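May 16, 2023

The county sent another letter. I keep them in a drawer with the takeout menus, and the drawer is getting hard to close.

This one says that as of the end of the month, the in-person counter at the Frimpong building will stop handling permits, dog licenses, property tax questions and burn notices. All of it moves to the Trukura portal, which you get into with a Remov account, which you get by uploading a photo of your driver's license and then holding your phone up to your face while it tells you to blink. The letter calls this "expanded access." They are closing a door I can walk through and calling it access.

I have no problem with computers. I pay most of my bills online and I've written this blog for longer than I'd like to admit. What bothers me is the word "required," and how it got into the letter without anybody voting on it.

In February there was a public meeting about this. I went. It ran a little past two hours and 14 people spoke, 11 of them against. The slides said the new system was voluntary. I wrote that down, because I've been to these meetings before and I know which words tend to go missing later. The man running the slides said it twice, once when asked directly whether somebody without a smartphone could still renew a dog license at the counter. "Yes, of course."

Now the counter is closing. So I guess it's voluntary in the sense that owning a dog is voluntary.

I called the number on the letter to ask what changed. After a long wait I got a polite person who told me that nothing had changed. The program is still voluntary. If I don't want a Remov account I can send a notarized form by mail, with a $14 processing fee, and allow six weeks. The burn notice has to be filed within three days of the burn. I asked her how a person would do that with a six-week form and she said she'd make a note of my concern. I'd love to see where those notes go.

Then there's the question of what happens to the face scans. The privacy statement says they are kept "as long as operationally necessary," which means as long as they want. It says they may be shared with "partner agencies and service providers." I asked for the list of partners and was told it was being updated. I asked for the old list. That one isn't public.

People tell me I'm making too much of this. A neighbor pointed out that I already unlock my phone with my face, so what's the difference? The difference is that I can turn that off. I can buy a different phone. I can't go buy a different county, at least not without selling the house, and I'd need a Remov account to clear up the tax records first.

I've also heard the savings argument. The figure going around is 300 staff hours a month. Maybe that's right. I asked how it was worked out and got a one-page summary with a bar chart and no numbers on the side of it. I'm willing to be persuaded by a real budget with real columns in it. A bar chart with no numbers is a drawing.

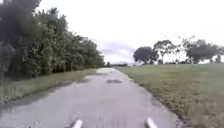

And I do wonder what becomes of those hours. If the counter staff are being moved to inspections or to the roads crew, fine, say so, put it in the letter. If they're being let go, say that too. The county already pays Curkel to run the help line, and it looks to me like the savings leave through one door and go straight into a contract at the other. I can't prove it. The contract was approved on the consent agenda, between the minutes and a proclamation, with no discussion – I watched the recording to be sure.

What I want is pretty modest. Keep one window open, a couple of mornings a week. Take cash and checks. Let a person show a driver's license to another person, who looks at it and hands it back, and doesn't keep a copy of anybody's face. We managed that for a long time and I never heard anyone call it a crisis.

There's a petition on the board at the feed store and another at the library desk. They need 200 signatures to get it back on the agenda as its own item, with comment. I signed, though I'll say I don't expect much from it. I've signed petitions before. What I do think is worth doing is writing to your commissioner on paper and asking two questions: who decided the counter would close, and on what date? Ask for it in writing. If you get an answer, send it to me and I'll post it here, whichever way it cuts.

My dog's license is up at the end of summer. I plan to show up at the building with the form filled out and a check in my hand, and see who's there.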